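# À propos de Clultivau

Clultivau est une école maternelle et élémentaire associative. Elle a ouvert en janvier avec deux classes, dans l'ancienne mercerie Halim, rue Brorkgate. Le nom de la mercerie est resté peint sur la façade et les habitants du quartier disent encore « l'école Halim ».

L'école accueille aujourd'hui 147 enfants, de la petite section au CM2. Les classes sont à double niveau, sauf en petite section. Un enfant garde en principe le même enseignant pendant deux ans, ce qui laisse le temps de connaître les familles et de suivre les progrès en lecture sans repartir de zéro chaque septembre.

Nous suivons les programmes nationaux. Les horaires sont ceux des écoles voisines : 8 h 30 – 11 h 45 et 13 h 30 – 16 h 15. La garderie ouvre à 7 h 30 et ferme à 18 h 15. Le mercredi, l'école est fermée, mais la bibliothèque reste accessible le matin aux enfants accompagnés d'un adulte.

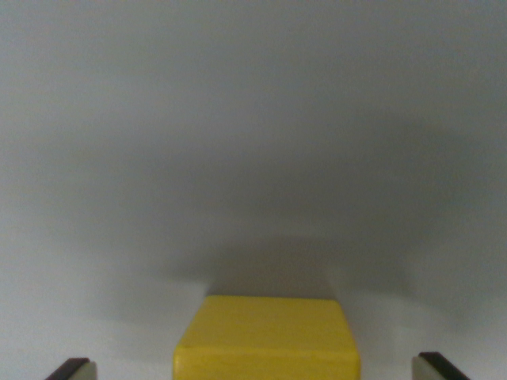 **Équipe pédagogique – cycle 1**

Le cycle 1 réunit la petite, la moyenne et la grande section. L'équipe est coordonnée par Līga Vasiliauskas, enseignante en grande section. Chaque classe dispose d'une aide maternelle à plein temps.

La matinée commence par l'accueil dans la classe. Les parents entrent, déposent les affaires et peuvent rester jusqu'à 8 h 45. Viennent ensuite le regroupement, puis les ateliers en petits groupes : langage, graphisme, premières quantités, formes et couleurs. La motricité a lieu dans la grande salle du rez-de-chaussée. Les petits font la sieste à partir de 13 h – les moyens s'y joignent jusqu'aux vacances de Noël si les parents le souhaitent.

Les repas sont préparés par la cuisine Tikex, qui livre aussi la crèche d'à côté. Les menus sont affichés à l'entrée le vendredi pour la semaine suivante. Les allergies doivent être signalées par écrit au secrétariat, avec un certificat du médecin.

La bibliothèque compte 1 418 ouvrages, dont une partie en lituanien, en arabe et en portugais. Le prêt est d'un livre par enfant et par semaine. Un livre perdu est à remplacer par le même titre ou par un titre équivalent, à voir avec l'enseignant.

## Inscriptions

Les dossiers se retirent au secrétariat, le matin de 9 h à 11 h, sauf le mercredi. Il faut apporter le livret de famille, un justificatif de domicile et le carnet de santé. Les frères et sœurs d'élèves déjà inscrits sont prioritaires, puis les enfants du quartier. Une visite de l'école est possible sur rendez-vous, de préférence en fin de journée.

Page mise à jour le 23 mai 2018.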